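Print | E-mail
Reading time: 2 min

Ticket 459 — Career runs total is wrong on player page
Product: Tokberg live scoring
Reported by: Pylyp Ostapchuk, Cronin Cricket Club
Assigned to: Ye-seo Bae, Tideck support
Status: Solved

Pylyp wrote:
Hello. Our opener Peadar Ó Flaithearta made 30 in the last match and the scorecard is correct. But on his player page the career total did not change. The batting average did change, so now the two numbers do not agree. I tried to refresh the page and to log out, same result. I tried also with another browser.

Ye-seo wrote:
Thank you for the clear report. Please can you tell me if the match was closed by the scorer, and if the player has one profile or two?

Pylyp wrote:
The match is closed. I searched the name and there are two profiles, one with the accent and one without. The second one was made in August, when we imported the old season from Rakell.

Ye-seo wrote:
This explains it. The total is read from the first profile and the average from both. Please do the following:
1. Open Club settings, then Players.
2. Select both profiles and press Merge. Keep the one with the accent.
3. Press Recalculate and wait. For a club with many seasons it can take over 3 minutes.
Do not edit the total by hand — the next match will write over it.

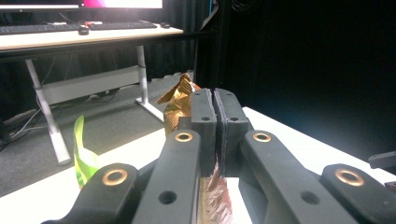

Gripper fingertips with the narrow gap between them.

Pylyp wrote:
Merge is done. The total is now right, but the number of not outs is still too low by 6.

Ye-seo wrote:
The import put "retired" as "out". I corrected this on our side and started the calculation again. Please check once more.

Pylyp wrote:
Now all is correct, also on the club table. Eimear Nic Aodha, our scorer, compared it with the paper book and it agrees. You can close the ticket.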